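Cart cleaning moves to the end of the afternoon shift

From the Rimdale kitchen and supply room newsletter, May

After the last round of comments about sticky shelves, the gray metal carts have been put on the regular cleaning list. They used to get done when somebody had a minute, and in a busy month that meant the top shelf was wiped and the one under it was left alone. Celina Witkowska has drawn up a new list and it is taped inside the supply room door. Please read it before your next shift.

Start by unloading the cart completely. Jars, lids and label rolls go on the long table, and anything open goes back in the pantry. Don't slide things from one end of a shelf to the other and clean around them. Park the cart on the flat part of the floor near the sink and set the brakes if it has them.

The trays are shallow and have a raised lip on all four sides. Crumbs and syrup collect in the back corners and around the bolt heads, and a cloth goes right over the top of them. Use a sponge, the ordinary kind with a yellow foam side and a green scouring side. Push it up against the lip and work along the back before you do the middle. 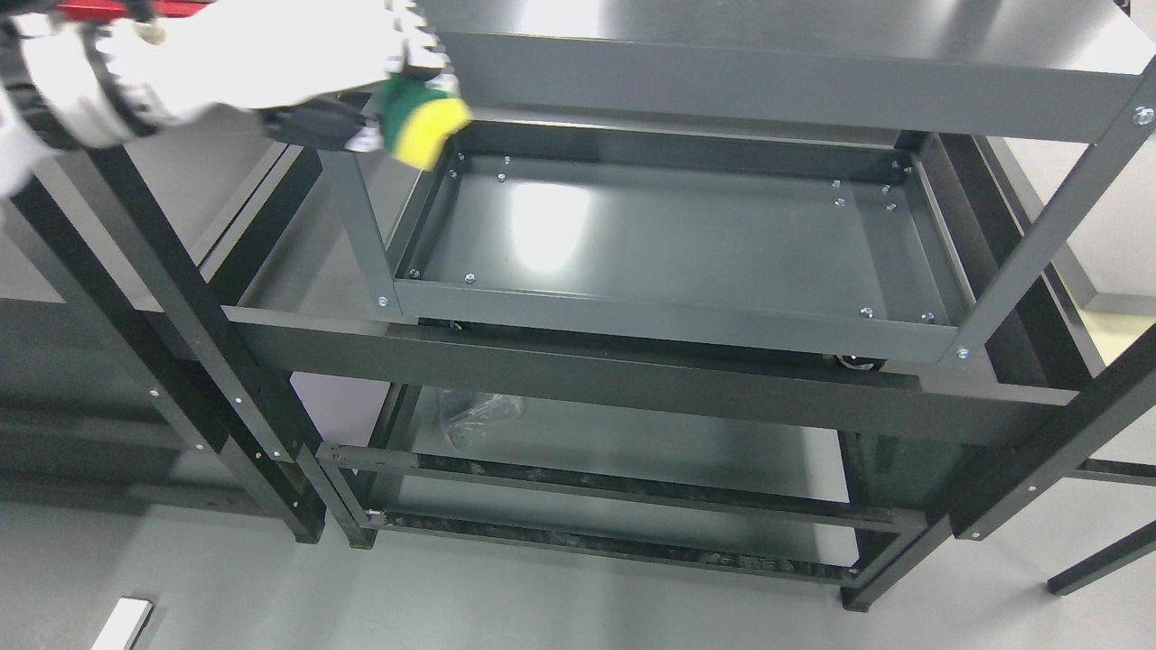
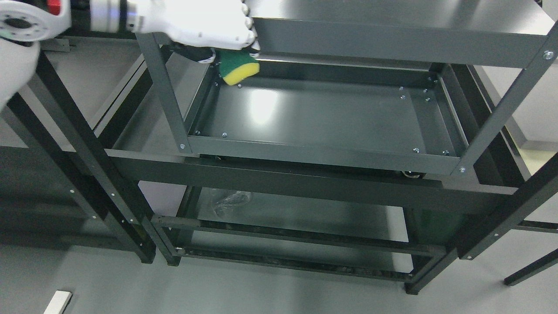

Use the foam side for most of it. The green side is for dried spots only, with light pressure, and please keep it off the wide flat parts of the shelves. Rami Haddad scrubbed one of the older carts hard with a green pad last year and the dull patch is still there. A drop of dish soap in warm water is enough. The spray cleaner under the sink is for the counters and leaves a film on dark metal that shows up every time the lights are on.

Do the top shelf first and then the tray below it, so that drips land on something you haven't cleaned yet. After that come the uprights, the crossbars and last of all the casters. Hair and string wind around the wheels, and there is a pair of blunt scissors on the hook by the mop for cutting it away. Put the scissors back on the hook. We are on our third pair.

Dry everything with a clean towel, including the corners. Water left standing around the bolts is how the two carts by the loading door got rusty. Jaime Vieira has replaced the worst of the bolts on those and will look at the rest when the new ones come in. If a bolt feels loose, leave it alone and write the cart number on the repair sheet. Overtightening bends the lip of the tray, and then the shelf rocks.

A full cleaning takes 35 minutes for one person working alone. Two people can share a cart if one washes and the other dries, but you will get in each other's way if you both try to wash. Leave the cart empty for 90 minutes before you reload it. Leen Chidiac asked whether this could be shorter on delivery days. For now the answer is no, because the cardboard boxes pick up any damp and the bottoms give out.

Sponges

We went through 59 sponges over the winter, more than the supply budget allowed for. Part of the trouble is that cart sponges and dish sponges have been ending up in the same tub. From now on the cart sponges live in the blue bucket on the lower hook, and dish sponges stay at the sink. When a cart sponge starts to come apart, throw it out. Don't move it over to the dishes, and don't cut it in half and put both halves back.

New sponges are in the cabinet above the towels. If you open the last pack, tell Maysoun Zein the same day so she can add it to the Sasau order. The order goes in once a month and we can't add to it afterward.

Who does what

The afternoon shift cleans the pantry carts and the evening shift cleans the ones by the loading door. Initial the list when the cart is dry, and write the time next to your initials so the next person knows when it can be loaded. If you run out of time halfway through, write down which shelves are finished. The morning crew would much prefer a half-clean cart with a note to one they have to guess about.

Carts on loan to the Testivbridge kitchen should be cleaned before they leave and again when they come back. Two of them are over there now and are due back by the end of the month. Celina has the numbers.

Questions about the list go to Celina, and questions about bolts and wheels go to Jaime. The repair sheet is on the clipboard next to the light switch.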